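### 3.2. Delimitación del corpus

El corpus reúne 17 guías de lectura de novela romántica contemporánea, procedentes de dos colecciones comerciales, Bistden y Trestier. Se excluyeron las guías de autoría múltiple y las que solo ofrecen en abierto la página de presentación. La unidad de análisis es el resumen de capítulo, entendido como el bloque de texto que la guía asigna a uno o varios capítulos consecutivos de la novela. En total se codificaron 109 bloques.

Las dos colecciones difieren en la agrupación. Bistden mantiene la correspondencia entre bloque y capítulo salvo en prólogos y epílogos, que fusiona con la unidad contigua. Trestier agrupa por extensión y llega a partir una misma escena entre dos resúmenes. En estos casos se conservó la división de la guía y se anotó la escena en ambos bloques.

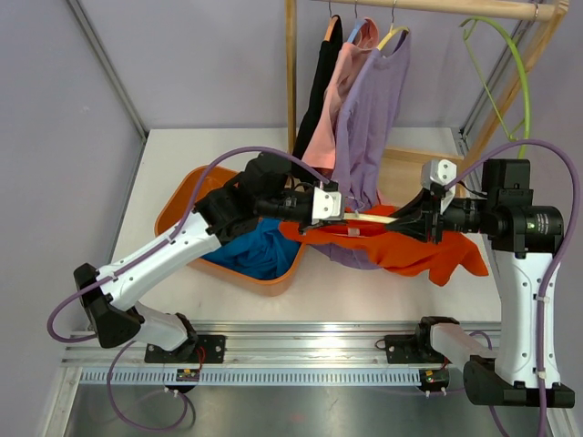
### 3.3. Codificación de la voz narrativa

Cada bloque se anotó en Lins con tres variables: persona gramatical, tiempo verbal dominante y grado de reproducción del diálogo. La tercera distingue entre cita literal, paráfrasis con verbo de habla y supresión. Cuando la novela está narrada en primera persona, la guía la traslada de forma sistemática a la tercera, con pérdida de los comentarios que la narradora dirige al lector. Esa pérdida no se reparte de manera uniforme. Se concentra en los capítulos de reencuentro, donde el texto de origen apenas contiene acción externa y el resumen dispone de poco material que convertir en argumento.

La ironía plantea un problema de codificación distinto. Un enunciado irónico parafraseado en tercera persona puede leerse como información sobre la trama. Se etiquetó como «ironía neutralizada» todo bloque en el que la paráfrasis afirma lo que la narradora niega por antífrasis. 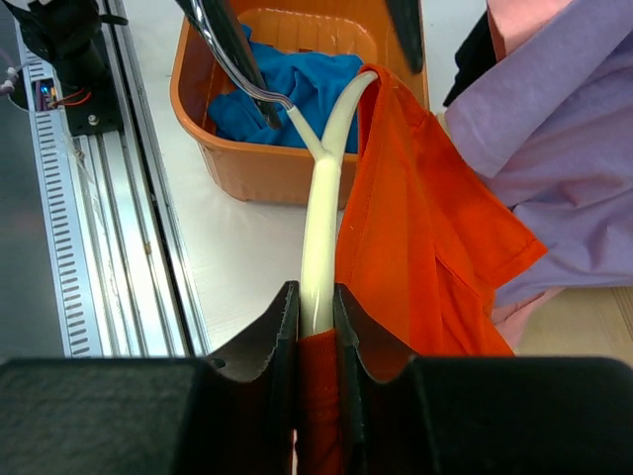 Ernholm, 26/11/2019

Con esta fecha se cerró la versión del corpus utilizada en el análisis. Las modificaciones posteriores de las guías no se han incorporado. La segunda codificación corrió a cargo de Josefina Durán, sin acceso a las etiquetas de la primera. Los desacuerdos afectaron a 13 bloques, casi todos en la variable de diálogo, y se resolvieron por discusión a partir del texto de la novela.

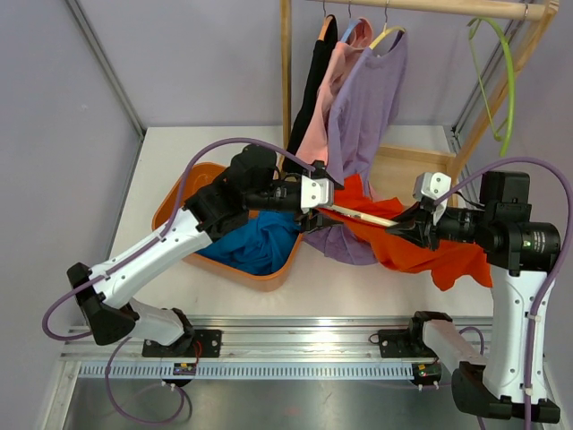
*Fotografía: Josefina Durán.*

### 3.4. Secciones de personajes y temas

Las secciones de personajes se analizaron por separado, dado que no siguen el orden de la novela. En ambas colecciones, la entrada de la protagonista precede a la del interés amoroso con independencia de cuál de los dos aparezca antes. Los personajes secundarios se definen por su parentesco o su relación laboral con la pareja. Solo Trestier dedica entradas a personajes ausentes de la acción, como los abuelos fallecidos cuya casa o herencia pone en marcha el argumento.

En cuanto a los temas, las etiquetas se transcribieron tal como figuran en las guías y se agruparon después por campo semántico. «Familia» y «confianza» son las más estables. 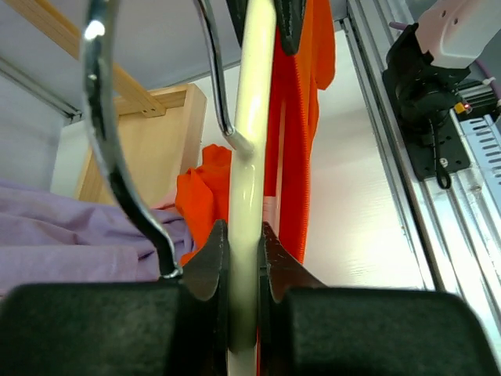
**Figura 1.** Dedos de pinza negros a ambos lados de una barra vertical de color crema.

La etiqueta «amor» aparece con menor regularidad de la esperada para el género, y a menudo subordinada a otra («amor y amistad», «amor y duelo»). Las etiquetas compuestas se contabilizaron en los dos campos correspondientes. El cruce entre temas y bloques se presenta en la sección 4.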